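The Tablecloth Method

I used to fold T-shirts on the bed, which is a terrible place to fold anything. The mattress gives, the blanket bunches, and every sleeve you smooth flat springs back the moment you reach for the other one. Then I moved to Ellwood, into a place with 570 square feet and one decent table, and laundry day became (I mean this) one of my favorite parts of the week!

The secret is the cloth. A bare tabletop is slippery, and a thin cotton shirt skates all over it. A printed cotton tablecloth has just enough grip to hold a hem where you put it. Mine came from Gredano, a little fabric store that sells ends of rolls, and it cost $16. Pick one with a grid or a diamond pattern if you can, because all those repeating lines work like a ruler. You can see right away when a side seam has wandered.

Start by spreading the shirt wide and pulling the top edge straight. Get that line right and the rest comes along nicely.

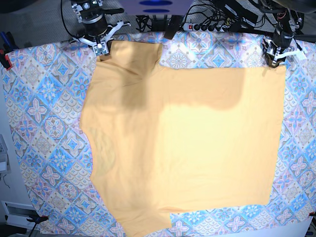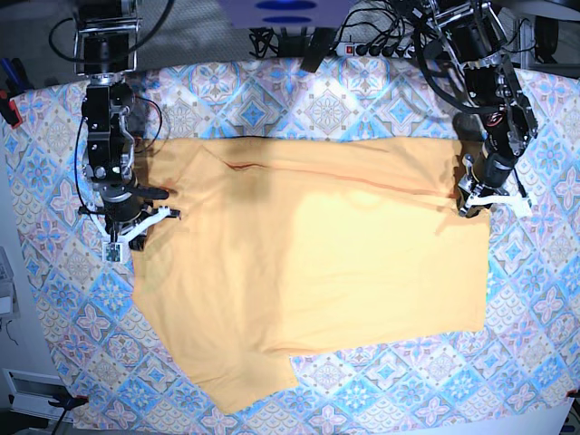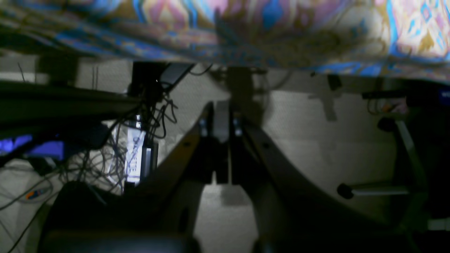
Once the body is smooth, bring one side in to the middle, lay the sleeve back on itself, and do the same with the other. Then fold up from the hem in thirds. Soft old shirts are the hardest and, for me, the most satisfying, since they'll take any shape you press into them.

And do it in daylight. Strong sun across pale fabric shows up every ripple, and by four in the afternoon my table is perfect for it.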